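Thread on moving our wrist-camera grasp stack from per-frame planning to a short-horizon tracker. Mostly notes to myself, posted in case someone is fighting the same bugs.

2023-09-01. Branch is merged. The planner is still called Clisby, the new tracker is Arnico. Names are Guoqing Xu's fault.

Old loop: segment the image, score grasp candidates, pick the top one, move, repeat. Fine for boxes. On a pile of clothes the top candidate jumps between two folds on every update and the wrist dithers until the timeout.

First attempt was a low-pass filter on the target pose. Bad idea. Averaging two valid grasps gives you a point in the air between them, and the fingers close on nothing.

Arnico keeps 3 hypotheses alive and only switches when a challenger beats the current one by a margin for several updates in a row. Plain hysteresis. Most of the code is bookkeeping for when a hypothesis may be dropped.

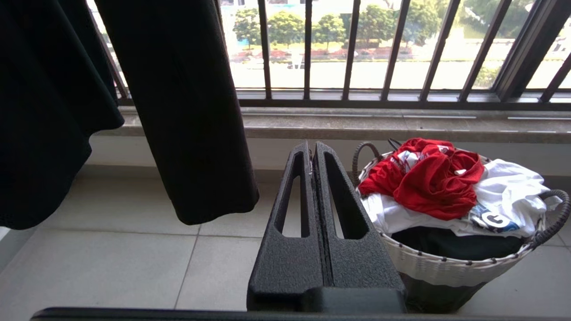

Second problem was the self-mask. The fingers are always in view, and the old mask was a filled outline, so anything visible through the slots was thrown away. The new mask is rendered from the finger mesh at the current opening width, with the slots left open.

Rendering at the *commanded* width was wrong for a while. The mask led the real fingers during a close and exposed a strip of black finger, which the segmenter labeled as fabric. Use the measured width. Obvious in hindsight, took me two evenings.

Dark cloth is still the weak spot. With a bright window behind it, auto exposure settles on the outdoors and black fabric loses its folds. Na-rae Bang's fix: meter on the projected workspace only and let the window clip. It helps segmentation more than any retraining we tried.

Latency: the replanning budget was 900 ms, the tracker update is capped at 175 ms. If an update misses the cap we hold the last pose and log it — no extrapolation. Cloth doesn't have a motion model I trust.

Tooling: every run now writes a replay file, and a replay can be fed through any commit. The regression set is 1000 replays. A change that alters the chosen grasp in one of them needs a line in the commit message saying why.

Still open: layered items. The segmenter merges a shirt with whatever is under it if the colors match, so we lift two things and the state machine believes it has one. A weight check at the wrist is on the list for December.

Config and replay viewer are in the Fostura repo under tools/. The margin parameter is `switch_gain`. Leave it alone until you've plotted the hypothesis scores from a few of your own runs.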